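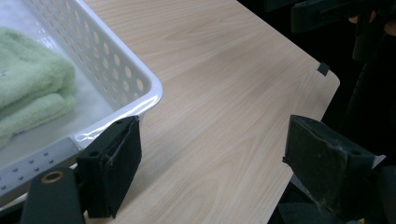

A folded green towel in a white storage basket on a wooden tabletop.

7/27/24

Skultus launches monthly-pay dividend fund for Canadian investors

Skultus Asset Management has opened its Luvmont Monthly Income Fund to retail investors in every province and territory. The fund holds shares in Canadian companies that pay a regular dividend, and passes that income on to unitholders once a month.

The minimum first purchase is $3000. After that, investors can add $200 or more at any time, or set up automatic contributions from a bank account. Units can be held in an RRSP, RRIF, TFSA or non-registered account.

The fund's manager, Si-woo Lim, picks holdings from a watch list of 200 companies listed in Toronto. To be considered, a company must have paid a dividend without a cut for at least seven years. Lim then looks at debt, cash flow and the share of profit being paid out. Companies that borrow to cover their dividend are left off the list.

"A high yield can be a sign that the market expects a cut," said Lim. "We would sooner own a company paying a bit less that can keep paying it. Most of the people buying this fund will use the money for bills and groceries, and they need to know roughly what is coming in each month."

Banks, pipelines, utilities, telecoms and grocers make up most of the starting portfolio. No single company may account for more than seven per cent of the fund at the time of purchase. The manager may hold cash when suitable shares are not available at a fair price.

Distributions are paid on the last business day of the month. Unitholders can take them in cash or have them reinvested in more units at no charge. The amount of each distribution is reviewed every April and may go up or down. It is not guaranteed.

The launch follows the merger of two older Skultus funds, Te Moana Equity and Navach Balanced Income. Unitholders in both voted for the change in April. Their units have been exchanged for units of the new fund, and they do not need to do anything. Anyone who had automatic contributions in place will see them continue under the Luvmont name. Tax slips for the year will show the old and new funds separately.

Skultus will mail a printed summary of the fund's holdings to unitholders twice a year. Those who prefer email can change their delivery settings through their advisor or by calling client services during business hours.

Commissions, trailing commissions, management fees and expenses may all be associated with mutual fund investments. Please read the fund facts document before investing. Mutual funds are not guaranteed, their values change frequently and past performance may not be repeated.

About Skultus
Skultus Asset Management is an independent, employee-owned firm that manages mutual funds and pension accounts for Canadian clients. Its other funds include the Skultus 2075 Retirement Fund, for investors at the start of their working lives.

Media contact: Skultus Asset Management, Communications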